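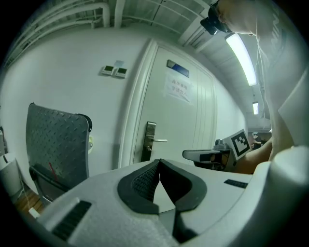
Tu t'es déjà demandé pourquoi on pousse une porte loin de ses gonds ? Moi, petit, je poussais n'importe où, et je me fatiguais pour rien !

Fais l'essai chez toi. Pose un doigt tout près des gonds (les charnières, quoi) et pousse doucement. C'est dur, hein ? Maintenant, recommence de l'autre côté, là où on met la main d'habitude. Hop, elle file ! Garde bien tes doigts hors de la fente, ça pince drôlement. 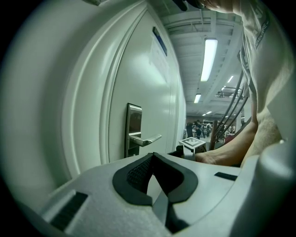 Une porte, c'est un grand levier. Elle tourne autour d'une ligne qui ne bouge pas, celle des gonds, et plus tu pousses loin de cette ligne, moins tu forces. Une porte fermée comme la blanche de la photo, dans son encadrement à moulures, suit la même règle qu'un portail de château fort.

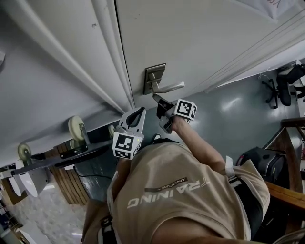 Et la poignée, alors ? C'est encore un levier, mais tout petit. Quand on appuie dessus, elle fait tourner une tige cachée dans la porte, et la tige rentre le loquet. Regarde la poignée argentée : c'est le bout qui est touché, et c'est le meilleur endroit ! Près de l'axe, il faudrait appuyer bien plus fort. Mon voisin Benoît Huet a encore chez lui une poignée de 1919, toute courte, et je te jure qu'il faut du muscle pour l'ouvrir.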